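Looking after a chess set at home

I've been playing at the Braston club for 11 years and in that time I've ruined two boards, so take what follows as coming from someone who learned the slow way. A few people asked me for this after the June league match (we lost to Zoltham, thanks for asking) and I promised I'd type it up.

Dusting first. A soft make-up brush is miles better than a cloth, it gets into the knights' manes and round the bishops' mitres. Do it over a tray! I've spent nearly 40 minutes on my hands and knees looking for a pawn.

For grubby wooden pieces I use a barely damp cotton cloth, then a dry one straight after. Never put them in the sink. Plastic club pieces can go in a bowl of lukewarm water with a drop of washing-up liquid, but if yours have felt bases hold them by the bottom and only wipe the tops.

Felts come off. They just do. Peel away the old one, scrape the glue with a blunt knife, draw round the base on a new bit of felt and cut slightly inside the line. PVA is fine, and leave it overnight. I used superglue once and it soaked through and went hard as a biscuit.

Roll-up vinyl boards want rolling with the squares on the outside, then they lie flat when you open them. If yours has already got a curl, put it under a few heavy books for 3 days. My Solosness tournament annuals do the job nicely and it's the most use they've had in years.

Keep wooden boards away from radiators and sunny windowsills. Mine was a Farquharson, lovely thing, and it warped like a crisp by the boiler.

Clocks: take the batteries out over the summer break. And put a spare queen of each colour in a little labelled bag, you'll be glad of it when the juniors start promoting everything.

Struan MacBrayne, 21 July 2020
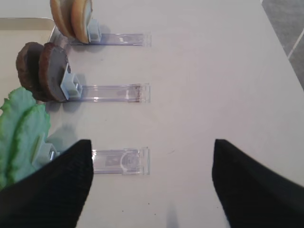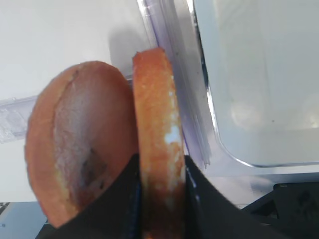

Round pieces in their rows (first photo) and an orange slice close up (second)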